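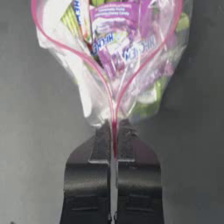
Candy in a zip-top bag, HI-CHEW and all.

About Our Shop What We Pack School Orders Visit Contact

Wandeo > Who We Are > Our Story

About Wandeo

We pack candy into bags. You pick what goes in, we put it together, press the zipper shut and get it to you, and the person who opens it gets a nice mix of things they like (and maybe one or two they haven't tried). We love doing this! It's a small job with a lot of little decisions in it, and we're still finding better ways to make them.

Wandeo began in June, when Sibel Demirtaş was asked to put together treat bags for a cousin's wedding. She filled them at her dining table over two evenings, using whatever bags the grocery store had. They split. The second batch went into zip-top bags, which held up through a car trip, a hot parking lot and a flower girl, and people started asking where they could get some. By the end of that summer Sibel had rented the back half of a former print shop on Kocabaş Street, and that's where we still are. The old shop was called Prinent, and you can still read the name over the loading door if the light is right. We've decided to leave it.

There are four of us now. Everybody packs, everybody answers the phone, and everybody has strong feelings about sour candy.

What goes in a bag

A good mix bag starts with something chewy. Fruit chews are what people ask for by name more than anything else, and they behave beautifully in a bag – each piece is wrapped, nothing sticks to anything, and the colors look cheerful through the plastic. After that we like something in a stick pack, because it stands up along the side and gives the bag a bit of shape, and then smaller wrapped pieces to fill the corners.

We don't put chocolate in mixed bags between late spring and early fall. We've tried! It softens, it leans on its neighbors, and by the time it gets to you the wrapper has gone a funny shape. If you really want chocolate in July, call us and we'll pack it in a bag of its own and you can come pick it up in the morning.

Everything stays in its original wrapper. We never unwrap and rewrap, so the ingredients and allergy information are right there on each package where the maker printed them. If you're ordering for a classroom or a team and need something left out, write it in the notes box when you order. One of us reads every note before the bag gets started, and if anything is unclear we'll call you about it the same day.

Why we care so much about the zipper

We like a clear bag with a colored strip along the top. The clear part is easy to explain: half the fun is seeing what you've got before you open it. The color took us longer to appreciate. On a plain strip it's hard to tell a closed bag from one that's nearly closed, and on a bright one a gap shows up right away, even at the end of a long afternoon.
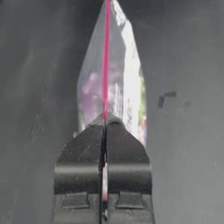

How we pack

Flat candy goes in first, against the front, so the names can be read. Stick packs go down the sides. Small pieces go in last and find their own way to the bottom with a gentle shake. We leave some room at the top, and that matters more than you'd think – a bag filled right up to the zipper will pop open the first time somebody sits on it.

Then we smooth the air out with the flat of a hand and run a thumb along the strip twice, once in each direction. Every bag gets picked up by the top before it goes in the carton. If it's going to open, we want it to open over our table.

We work on plain gray surfaces, and it's one of the best choices we've made. Bright wrappers stand out on gray, so a stray piece gets spotted and put back where it belongs. Our first tables had a busy speckled pattern and we were forever finding candy on them at closing time.
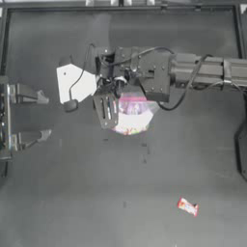
The tables get wiped down between orders, and we do one order at a time from start to finish. It's a little slower than lining up several at once, but your bags never get mixed up with somebody else's, and whoever starts an order is the one who signs the card in the carton.

Who we pack for

Birthday parties, mostly, and schools. Our biggest order so far was 1437 bags for the Motov summer reading program, which took all of us plus two brothers and a very patient neighbor. Our smallest is one bag, and we're happy to do that too. Lots of people send a single bag to a kid at camp or a friend who's had a rough week, and those are often the most fun to put together because the notes are so specific. "No green ones, he'll know why" is still taped up by the phone.

School and club orders of 23 bags or more can have a name label on each one. Please send the names typed, in a list, spelled the way you want them.

Come see us

You're welcome to stop by and build a bag yourself. Take one from the stack by the door, fill it how you like, and we'll show you the thumb trick for the zipper. Kids are very good at this and usually pack better than their parents.

Wandeo, 3069 Kocabaş Street. Parking is behind the building, next to the loading door.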